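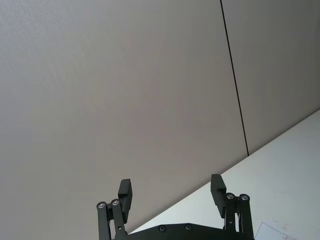

Figure 7.1 Two grey panels and a white surface.

Library > Sport Coaching > Golf: Evidence and Practice > Chapter 7

Chapter 7
Putting Practice and the Problem of Transfer

14 shares | 2 comments

Most golfers who buy a putting aid get better at using the putting aid. Whether they get better at putting is a separate matter, and the coaching literature has been slow to keep the two apart. This chapter is concerned with the gap between them. It asks what a coach can reasonably claim after a block of putting practice, what sort of records would back the claim up, and why so many of the records that coaches do keep can't do the job.

The word we will use for the gap is transfer. A skill transfers when practice in one setting changes performance in another. Rolling ball after ball through a gate on a flat indoor mat is one setting. The back nine at Flornumel, where the greens slope towards the creek and half the field reads them wrong, is another. A player may improve a great deal in the first and not at all in the second. Coaches know this from experience, and yet the claims printed on the packaging, and a fair few of those made at coaching seminars, pass over it as though it were settled.

7.1 The Skellell trial

Consider the winter program run at the Gatau club. The head coach, Idalina Torres, wanted to know if the Skellell putting rail was worth what the club had paid for it. She signed up 180 members, asked each of them to practise with the rail over the off-season, and tested them at the start and again at the end on the same indoor mat. The result was written up in the club newsletter as proof that the rail worked. Scores on the mat had gone up, and members were delighted.

Torres herself was more careful than the newsletter. Her notes, which she has allowed us to use, record that 134 members came back for the second test. The others had dropped out, and she didn't know why. Perhaps they were busy. Perhaps they found the rail tedious, or their putting had got worse and they didn't care to have it measured in front of their mates. If that last group was a large one, the improvement in the remaining scores tells us much less than it seems to. We will come back to dropouts in section 7.4.

There is a second difficulty. The test looked very much like the practice: same mat, same distance, same ball, no slope and nothing riding on it. A member who had spent the winter on that mat should have been expected to score well on it, rail or no rail. No comparison group practised without the rail for the same hours, so the trial can't separate the effect of the device from the effect of simply turning up.

To her credit, Torres tried again. In March she took 32 of the members out to the practice green and then on to the course, and logged their putts over several rounds - 4,000 in all, with the distance of each one paced out and written on a card. It was tedious work and it produced a muddier picture. Short putts may have improved slightly. Longer ones showed nothing she was prepared to put her name to. The newsletter didn't run a follow-up.

7.2 What counts as a putting score

Before judging a practice method we need a measure, and the usual ones are poor. Putts per round is the favourite, mainly for the reason that any player can count to it. It punishes the golfer who hits a lot of greens from a long way out and flatters the one who misses them all and chips close. A player's putts per round can fall across a season while the putting stays exactly as it was and the chipping improves.

Make percentage from a fixed distance is better, provided the distances really are fixed and the greens are comparable. The Krajčí chart, printed on the inside back cover, groups putts into distance bands and is the form we use for the exercises. It isn't perfect. It ignores slope entirely, and a player who paces generously can shift a whole afternoon's misses into the next band. Still, it asks for the distance to be written down before the result is known, and on that ground alone we prefer it to most of the apps.

Students should be wary of feel. Players report that the stroke feels smoother after almost any intervention - a new grip, a new ball, a lesson, a week off. These reports have some value for motivation and for keeping a nervous player on the practice green. They are weak evidence of change in the stroke, and we do not count them as evidence of transfer anywhere in this book.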